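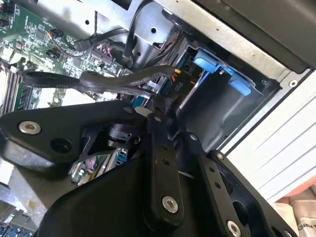 Evening, and my hands still smell like the inside of an old computer. Long day in the lab but a good one, so I want to get it down before I fall asleep on top of the laptop.

We finally got to the cable part! For weeks it's been foam blocks and more foam blocks, and I was starting to think our whole June demo would be an arm politely moving foam from one side of a table to the other. But Domnica said this morning that the desktop task was ours if we wanted it, and of course I said yes before the rest of the team had even sat down (sorry, team). The job is easy to say: reach into an open PC case, get hold of the SATA cable, and deal with the plug at the drive end. A person does it in a couple of seconds without thinking. I've been thinking about it for most of the day.

The trouble is that a cable doesn't stay where you left it. You pinch it in one place and the rest of it swings off somewhere else, in a big lazy loop, and then your nice saved position is worth nothing. Plus the drive cage is right there, all that gray metal, and the fingers on our gripper are wide. Really wide. I had the wrist camera view up on the big monitor the whole time and half of what I could see was our own linkage bars and screws. I kept leaning sideways in my chair as if that would help me look around them.

We did 21 tries before dinner. I wrote every one of them in the notebook, even the embarrassing ones. On 2 of them I drove with the wrong speed setting and Domnica just reached over and tapped the stop button without saying a word. The later ones were better. I worked out that if I come in tilted and close slowly, the tips grab the cable flat and it doesn't roll. If I come in straight I lose it nearly every time. I wrote TILT in huge letters and underlined it, so future me has no excuse.

Domnica wants 100 good runs saved before we let the program try anything by itself. I laughed and then saw she meant it. She's right, I guess, but my thumb is already sore from the controller. We agreed on 20 a day, split between the three of us, and whoever is driving gets to pick the music.

Walked home the long way past Flestmont and got noodles. Couldn't stop looking at things and wondering how the gripper would pick them up. Noodles: no. Absolutely not. The lid on the cup, maybe.

For tomorrow: bring the small hex keys, charge the controller, ask if we can borrow a second case so I'm not practicing on the same one forever. And call Mom back, I keep forgetting.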